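Udum Dish Rack Cell – Gripper Setup and Upkeep

Posted in March by the Werkent service desk

The Udum cell loads and unloads a household dish rack with one arm and one parallel gripper. This page covers the part of it that needs the most attention after delivery: the gripper, its fingertips and the teaching of the rack. It applies to cells in the workshop and to the simulated cell supplied with the software. Item names and settings are the same in both.

Simulated cell, with plates and rack:

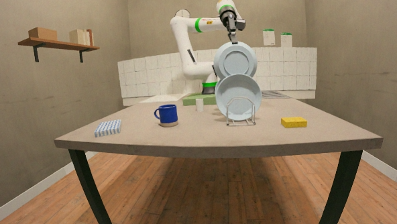
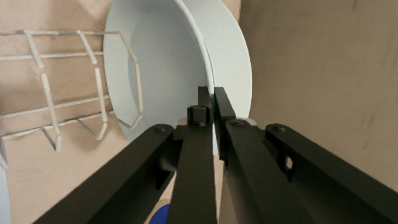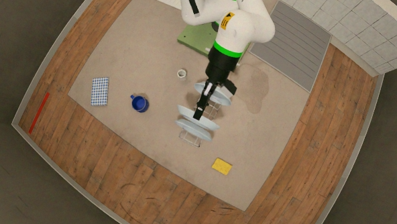
Before you start

Put the cell in service mode and wait for the arm to stop. On a real cell, switch off at the main switch before putting a hand near the linkage. The jog pendant stays powered for a short time after switch-off, so watch the screen and not the clock.

You will need the hex key set, the small torque driver, a lint-free cloth and the plastic feeler strip from the spares box. The strip is easy to lose. A replacement is part 474 and can be ordered alone.

Fingertips

The pads are the part that wears. They grip a plate by the rim, with one pad on each side, and glazed ware slowly polishes them smooth. Once the texture is gone the plate can turn in the grip during a fast move, and you will find it a few degrees off when it reaches the slot.

Inspect the pads every 200 hours of run time. Replace both together, even if only one looks bad. A new pad against an old one closes off center, and the arm will push the plate sideways as it picks.

To change them:

Open the gripper fully from the service menu, then switch off. Take out the pad screws and lift the old pads away. Clean the seat with the dry cloth. Solvent softens the adhesive backing on the new pads, so leave it out of this step. Fit the new pads with the chamfer toward the open end and tighten the screws evenly with the torque driver. The click is quiet.

Switch on, close the gripper on nothing, and try the feeler strip between the pads from the tip down. It should drag the same amount all the way. If it slides freely at the tip and catches lower down, a pad is sitting on a bit of dirt. Take it off and clean again.

Linkage

The bars and pivot bolts are set at Flimelen before shipping and do not need adjusting in the first year. Check for play by closing the gripper and rocking one finger lightly by hand. A slight give is normal. A knock that you can hear is worn bushings, and the gripper should come back to us. Do not tighten the pivots to remove the knock. It goes away for a day or two and then the bolt seizes.

Keep oil off the linkage. The bushings are dry running, and oil picks up crumbs and detergent powder.

Grip force

The force setting is a plain number on the gripper page, from 0 to 580. We ship cells at 160, which suits ordinary dinner plates. Raise it in small steps for heavy stoneware. Thin china should be tried at a lower setting first, with a folded towel under the pick point.

Force is stored per item and not per program. If you copy a program to a second cell, copy the item list as well, or the second cell will use its own values. This is the most common call we get.

Teaching the rack

Every rack has its own file. The wires on two racks of the same model can differ by more than the slot tolerance, so please do not share files between them.

Teach the first slot, the last slot and one in the middle. Place a plate by hand in each, jog the gripper down over the rim, and close at low force. If the plate shifts as the fingers close, the approach is off to one side. Open, move half the distance you saw, and try again. Save the point only when the plate stays put.

The software fills in the slots between. Check them at slow speed with plates loaded before you trust them – the end slots are often fine when the ones beside them are not.

The approach height should clear the tallest plate in the rack, plus the plate in the gripper. Customers who teach with an empty rack tend to set this too low.

Other items on the work surface, such as mugs, cloths and sponges, need to be in the item list if the arm will pass over them. Anything missing from the list is treated as free space.

After a collision

Stop the cell and leave the gripper where it is. Note the slot number and the position on the pendant before jogging clear. Check the pads, then the bars, then the wrist screws. Run the zero routine and repeat the middle slot. If it is off, teach the rack again from the beginning, including slots that still look right.

Cells with the Hứa wrist have a shear pin that breaks before the flange bends. There are two spares inside the base cover. Use those pins only. A plain steel pin fits the hole and will not break when it should.

Spares

Pad set, feeler strip, shear pins and the torque driver are kept in stock. Bushings are fitted by us only. Please give the serial number from the base when ordering, and the software version if the question is about item lists or rack files.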